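The Second Life of the Office Table

When the insurance firm on the top floor of the Belmont building in Matthorpe gave up its lease, it left 85 tables behind. A few years ago they would have gone to the dump. Most of them are now in use somewhere else in town, in schools, workshops, and spare bedrooms.

Used office furniture has become a steady trade in Matthorpe. There are 4 dealers on Treltum Road alone, where there used to be one. The oldest, Tijani Office Clearance, has been buying and selling desks for 17 years. It started with filing cabinets, which hardly anyone wants now.

The work is simple but slow. A crew empties a floor, usually at night, when the freight elevator is free. Back at the warehouse the tables are sorted by frame. Welded frames are worth the most. Frames that bolt together come next, as long as the bolts are all there. Anything with a swollen or chipped top is stripped for parts, and the steel goes to scrap.

Color matters more than dealers would like. Gray and white sell in a week. Bright frames can sit for months and then go all at once to a nursery or a print shop that wants exactly that shade.

Prices have moved too. With so many people working from home, small desks cost nearly as much used as new, while conference tables are close to free. One dealer offers them at no charge to anyone who can bring a truck and 2 strong people. Even so, they are hard to shift. A table built for a boardroom does not fit through most front doors — and many of them do not come apart.

Buyers tend to look at the top and forget the rest. The dealers say to get down on the floor first. Look at the welds, the feet, and the underside of the top where it meets the frame. Push the table from one corner and see if it sways. A scratched surface can be covered or sanded. A bent leg will bother its owner every day.

The next big clearance in Treltum is set for April, when two more floors come empty.

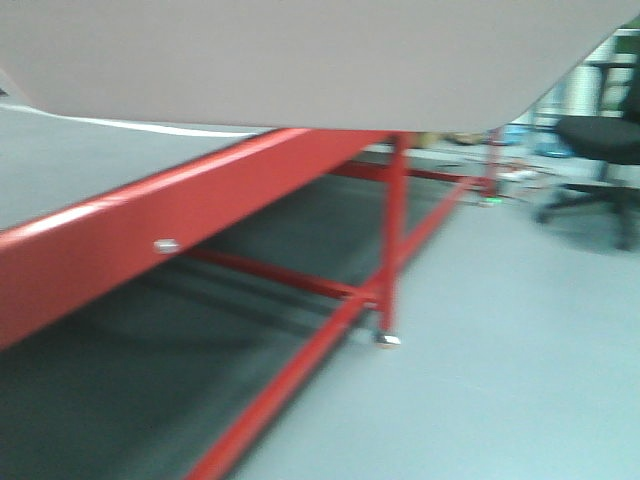
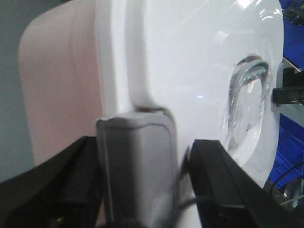 Is a used table with a slight wobble worth buying?

It depends on where the wobble comes from. If the feet screw in and out, a few turns will usually fix it. If the frame itself is twisted, leave the table where it is.

5 Mar 2021

Contact the magazine | © 2021 All rights reserved | Back to top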